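Grostitz Hardwax Oil, Satin: review after one winter
Eero Salminen, 2018-02-01

Rating: 7 out of 10

I bought the small can to replace a water-based varnish that kept peeling near a radiator. The oil is sold as a two-coat product for interior wood. It is thicker than the Heinonen oil I used before and needs to be stirred from the bottom, as the matting agent settles into a paste.

Surface prep decides most of the result. The label says to stop sanding at 120 grit. On ash, that left scratches that showed under a low lamp, so I went to 150 on the next board. Going finer cut absorption and the second coat stayed tacky overnight.

Application was by white pad, with the excess wiped off after 15 minutes. Working time is shorter than stated in a heated room. On wide surfaces I did one half at a time and could still find the overlap — faint, but there. The smell is moderate and was gone in four days.

Water left standing for 40 minutes made no mark. Coffee left for the same time made a pale ring that faded by morning. Red wine left a stain that did not. Spot repair is the strong point: scuff, wipe, reapply, buff. With the old varnish I would have had to strip the whole board.

The can has a pressed lid that does not reseal well. By the end of January a skin had formed on the last third. I now decant into small jars from Dotmont, filled to the brim.

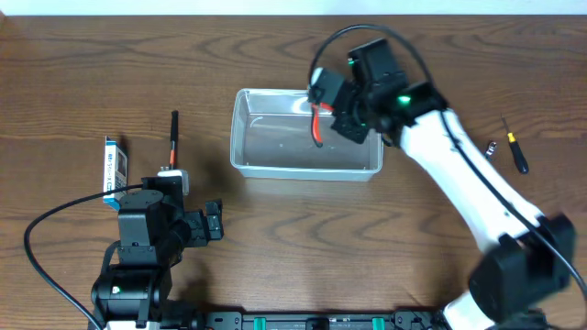

Color shift is the main thing to test before committing. The oil warms most species by a full shade and deepens dark grain more than light, so on a scrap it can look stronger than expected. A warm brown top with wavy grain as dark as this one has plenty of contrast already, enough to read through the base of a clear plastic container, and for wood like that I would choose the untinted version. Pale maple can take the tinted one. Deduct a point for the lid.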